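The Long Goodbye to the Office Cupboard

Every workplace has one. It may be called the stock room, the comms room or, in one accountancy practice I visited, the Annexe, but it is a cupboard, and the door opens as far as the first box and then stops.

I have spent much of the winter looking into other people's cupboards. It began in February, when the small publishing firm where I rent a desk was told its lease was ending and that everything we owned would have to leave the building or be claimed. An email went round with the subject line "Whose is this?" It had 99 photographs attached. I recognised a kettle.

Moving office is meant to be the thing that forces a decision. Cadi Rowlands has run a removals business in Swansea long enough to doubt it. "They label it," she told me. "They wrap it up lovely, they pay me to drive it across town, and it goes in the new cupboard. I moved a box marked OLD CHRISTMAS / LEADS three times for the same solicitor." She would not tell me which solicitor, though she clearly wanted to.

The leads are the heart of it. Old furniture is embarrassing but at least you can sit on it. A drawer of chargers asks something harder, which is whether you are the sort of person who knows what they are for. Nobody in any office I went to would throw away a plug. A man in Cardiff showed me a power supply the weight of a small dog and told me it belonged to the franking machine. The franking machine had gone years before. He put the power supply back.

Efa Foulkes clears offices for a living at a firm called Hindeo, and charges by the van. She has a rule that anyone who wants to keep an item must carry it to their own car, at once, while she watches. Interest drops off sharply. At one insurance broker's, the staff had spent a whole morning defending a laminator. Invited to take it home, they remembered other engagements.

What people do carry to the car is stranger. Mugs, mostly, and never the nice ones. A spider plant with two leaves. One receptionist left with the sign from the ladies', screws and all, and Foulkes held the door for her.

Then there is paper. A filing cabinet has the great advantage that it can be shut, and a shut cabinet looks like work already done. Ashok Bhatt, who was asked to empty four of them when his housing charity merged with another, found 425 copies of a leaflet advertising an open day. The open day had been held under a previous director, in a building since turned into flats, and the leaflet gave the wrong date for it. He kept one for himself. He also kept the cabinets, and when I asked what was in them now he changed the subject to parking.

I had hoped to find somebody who had beaten the problem. Marisol Pacheco sounded promising. She manages a shared workspace called Rotich, where members are given one shelf each and a stern leaflet, and where anything left out overnight is tagged with a green sticker. After a week it gets a red one. And after that? "We haven't agreed on after that," she said. There is a room for things with red stickers. She showed me the door.

Computer equipment holds on longest, partly from guilt and partly because it once cost so much. The screens go first, being large. The towers follow when somebody frightens the finance department about hard drives. Keyboards simply stay, outliving whole computers, collecting crumbs and seniority.

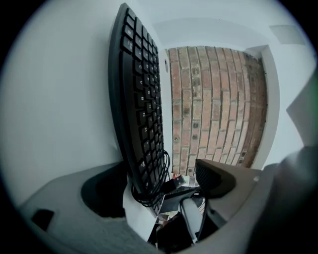 Home keys: a black keyboard and its cable, with bare brick behind.

Hiu-tung Hsueh repairs and resells office machines from a unit behind a tyre shop, and she will take nearly anything except these. People bring them anyway, by the armful, with the expression of someone leaving kittens at a church. She has stopped arguing. She puts out a crate with a sign saying they are free, and in the mornings, she says, the crate is often fuller than when she left it.

Our own move was fixed for 27 March 2018. The new place is smaller and brighter, with a kitchen that has been described to us as "a tea point", and the plans show no cupboard of any kind. The architect was proud of this. By the end of the first afternoon we had filled the space under the stairs, and someone had asked the landlord whether it might be possible to fit a door.

I went back for a last look at the old one. The shelves were bare except for a single grey lead with an odd square end. I have it here in my desk. It must go with something.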